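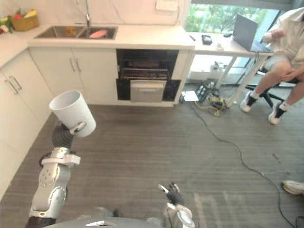
*Left hand on the white bin, kitchen bay.*

**Hand trials, February — quick notes before the meeting**

Short one this month. Two hand setups on the bench list: the Serell five-finger and the cheaper Bridier. Same kitchen tasks for both, same controller, same operator where we could manage it. 958 attempts logged so far, which is more than we planned and still not enough on the drawers.

Bins first. Light, round, thin rim — nasty if you squeeze. The Serell drops its grip force nicely once the thumb is set. Bridier needs the force limit turned down by hand every time you restart the controller. Emese Kozma has a script for it, ask her, its on the shared drive under "limits".

Wrist cameras: keep them. Head view is fine for getting to the counter, then your own forearm blocks everything. Wrist view fixes most of that but glossy black plastic is a pain. Highlights everywhere. Turn exposure down before you blame the depth. 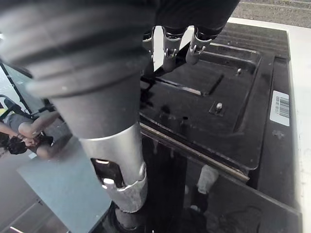

*Wrist view: fingers over the black tray.*

Latency between the two camera feeds was the other gripe. Roughly 59 milliseconds when the network is quiet, worse after lunch. Ismail Belkadi moved the wrist feed to its own switch and it stopped drifting. Leave that switch alone please.

Sink work is where the two hands split. Dish rack rods are thin and close together, and the Bridier fingertips are fat. It can push a rack along, lifting one is hit or miss. Serell gets a fingertip between the rods if you come in slow. Come in fast and it jams, then you're waiting on a reset.
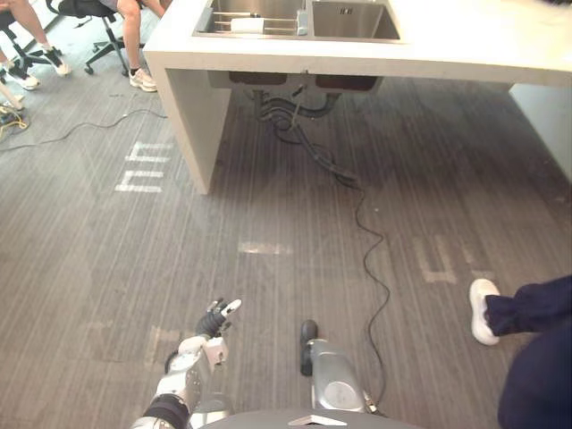 Joonas Pelkonen wrote back on the draft to say the comparison isn't fair yet: the Bridier went out with the old pads, and he wants the sink runs redone with the soft ones before anybody orders anything. Fair point. Pads are in the Mäkelä box, second shelf. Redo starts as soon as the wrist calibraton is signed off.

Cabinets and drawers get their own list, below. Reaching under a counter edge is hard on the elbow more than the fingers, so expect arm faults.

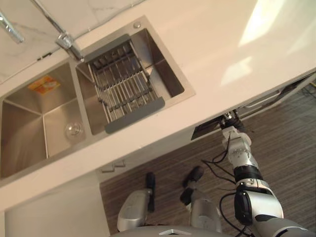
### Still to do

- Drawer pulls, both hands, low and high handles
- Soft pads on the Bridier, then sink runs again
- Cable ties on the forearm — check slack at full reach
- Log the fault codes, not just "it stopped"
- Illmont want the numbers by the end of the month, send to Emese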